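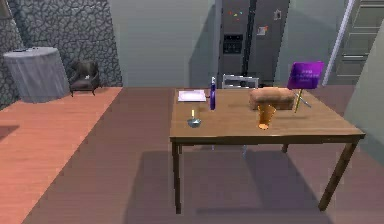
A wooden table with a plate and a candle holder.

Faltum opens furniture and tableware lending library in Flarkgate

Households in Flarkgate will be able to borrow tables, chairs and tableware from July under a lending scheme announced today by Faltum, the housing and home goods charity. The library will open in the former Damgaard warehouse with 801 items in its catalogue and will be free to tenants in their first year at a new address.

Members may keep furniture for up to 67 weeks. Smaller goods, including plates, serving dishes and candle holders, are lent for eight weeks at a time and may be renewed at the front desk or by telephone. Delivery within the town is included for anything too large to carry.

"Moving into an unfurnished flat is expensive, and many of our tenants have told us they ate their first meals on the floor," said Hanne Hedegaard, Chief Executive of Faltum. "A proper table should not have to wait until the third or fourth pay packet."

The catalogue was drawn up by Þórey Thorlacius, Head of Lending, following a trial with tenants on the Clano estate. Dining tables were the most requested item during the trial – ahead of beds, which most households already owned. Borrowers also asked for matching sets of plates, and these have been added to the opening stock.

All furniture is checked and repaired before it is lent. The repair workshop, led by Vilhjálmur Bach, occupies the rear of the building and will take on four trainees in its first year. Applications for the trainee posts will open once the library is running.

Members who wish to keep an item at the end of the loan may buy it at a price set when the loan begins. Payments already made towards delivery outside the town will not be deducted.

The library will be open from 10am to 6pm, with a later closing time of 8pm once a week. New members should bring a tenancy agreement and one form of identification.

Media enquiries: Sille Brøndum, Press Office, Faltum. Interviews with Hanne Hedegaard and Þórey Thorlacius are available on request.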